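Re: [indie-fashion] Sakari / Huet sharing a back office

Ok so quick answers, on the train, sorry for typos.

1. Money. Huet pays for the Gistville showroom thru September, 785 a month. Sakari pays nothing till the spring orders clear. I don't love it but its signed.

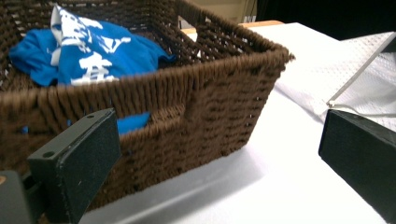
2. Production. Tisgate wants a minimum of 200 per style. We have 186 on the knit, buyers confirmed. Close enough? Asking them tomorrow.

On 13 March 2022, Joonas Juntunen wrote:
> If the two labels share one warehouse and one
> bookkeeper, who decides what gets cut when
> cash is short? Both names still on the door?
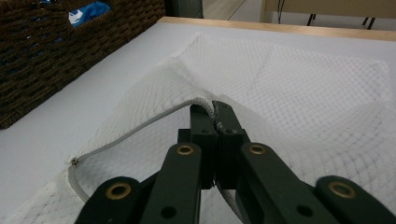

Drawstring cord on the white mesh bag

Both names stay, yes. Separate designers, seperate lookbooks. Shared: shipping, returns, the bookkeeper. Cuts need both labels to agree, no outside vote.

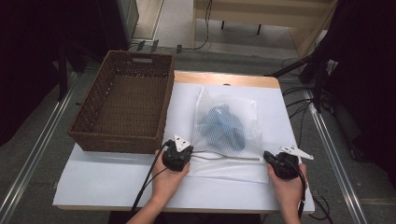 And if they can't agree, the style waits a season. Not great for Huet, they have 5 small stores expecting coats. Will send the draft split tonight, pls read page two before replying to all.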